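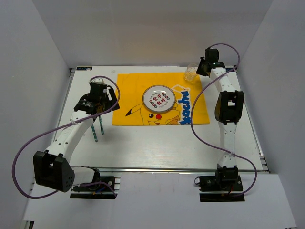
A yellow placemat, a plate and a glass.

How to Set the Table (Kids' Page)

Dinner soon? Great. You have a job.

Setting the table means putting out the things people need to eat. Plate, glass, fork, knife. Maybe a spoon if its soup. It takes a few minutes and you only need to learn it once.

First - wash your hands. Then wipe the table. Crumbs stick to the bottom of everything.

Start with the mat

A placemat is a small cloth that goes under your plate. It catches drips. It also shows you where one person's place begins and ends, so nobody bumps elbows. Plain mats are fine, cartoon mats are more fun. Lay it flat, long side facing you. Smooth out the bumps with your hand.

Next, the plate

Middle of the mat. Yes, it will cover up some of the drawing. You get to see it again when the plate goes back to the sink! Carry plates with two hands, and 4 at a time is too many. Make two trips.

Then the glass

Top right corner, above where the knife will go. Most people reach for a drink with their right hand, thats why. Hold it low down, not by the rim - the rim is where somebody's mouth goes.

Fork and knife

Forks go on the left and knives go on the right, and both point away from you, so the handles are near the edge of the table where your hands are. Say it out loud if you forget. Fork left, knife right. Another trick: "left" has four letters and so does "fork". "Right" has five and so does "knife". Look at the green patterned chopsticks: they're on the left, out on the bare white table, pointing toward the near side. Right side, wrong spot? Nope, left side, good start. Slide a fork like that in close to the plate and it's done. The sharp side of the knife faces the plate. Always.

Spoon? Goes to the right of the knife. Napkin? Under the fork, or folded on the plate.

Does everybody do it this way?

No. Lots of families eat with chopsticks, or with there hands, or put one big dish in the middle and share. Ask your grandparents how they did it when they were small. You might get a long answer.

Try it

Draw around your plate, glass, fork and knife on a big sheet of paper. Color it in. Now you have a paper placemat that shows you where things go. Make one for a friend too.

Quick check before you call everyone:
Mat flat
Plate in the middle
Glass top right
Fork left, knife right
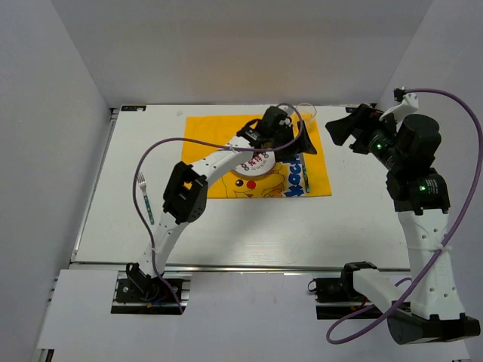

Glasses tip over more than anything else on the table, mostly when someone reaches across for the salt. So keep them away from elbows and away from the table edge. The clear one at the top corner of the yellow mat has its rim out past the back edge of the table, and I would scoot it in a little, closer to the plate with the red writing. If one does spill, don't panic. Grab a towel, tell a grown-up, keep going. Broken glass is different - hands off, grown-up only.

Next page: clearing the table. Same things, other direction.

Page updated 05/01/2018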